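Marnis releases results of household laundry trials on two-armed robot

Training on a mix of full tasks and short recovery clips raised the completion rate of a laundry routine from 300 to 591 out of 705 attempts, according to a technical report released by the Marnis laboratory in December.

The work was carried out with the Druvum control software on a robot fitted with a different end effector on each arm: a boxy white gripper on the right and a multi-fingered hand on the left. The routine covers opening the door of a front-loading machine, bringing a basket to the drum and moving garments between the two. Both policies were given the same set of starting positions.
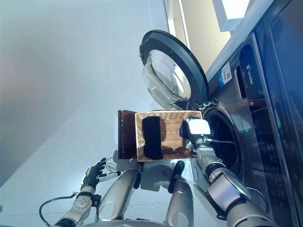

Recovery clips last roughly 15 seconds each. An operator places the robot in a state from which the earlier policy tended to fail, such as a tilted basket or a garment caught on the door rim, and guides it back to a point where the routine can continue. The clips are then mixed with full-length recordings during training. No change was made to the network or to the camera input.

Most of the remaining failures involved small dark items, which the policy sometimes left behind in the drum. Performance with wet loads was not measured.

The report and the evaluation protocol are available from the Marnis website. Training data will be shared with research partners on request through Prilodov, which handles licensing for Druvum.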